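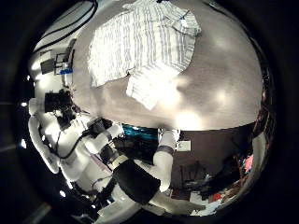 Striped cloth on the table, waiting to be folded.

Section 7: Your first folding run

Okay, so you've got both arms powered up and you want to see laundry get folded! I've been running the Wunitz setup for a while now, and my short answer on whether it can do chores yet is "sort of, with one of us standing next to it." A thin cloth is a good place to start. Leave the fitted sheets alone (please).

1. Clear the middle of the table and drop one cloth on it. Don't smooth it out, a messy start is the whole test.

2. Check that the arm cables have slack. Turn each wrist by hand before you enable the motors and watch for anything pulling tight.

3. Dim the overhead lights if your tabletop is shiny. Glare on pale fabric can hide an edge, and then the arm goes pinching at nothing.

4. Pick "single cloth" in the menu and press start.

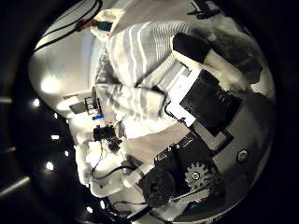
5. Stay within reach of the stop button for the full run, but keep your sleeves and hair away from the gears.

CAUTION: Always press stop before you reach in to fix a corner. Yes, even for a second!

Note: Berenice Ledesma and I logged 1,007 tries with small cloths, and 779 ended in a fold I'd put in a drawer. Shirts are a different story, I still do mine myself. If yours gets stuck on the same corner over and over, go back to step 3 and then redo the wrist calibration in Section 5.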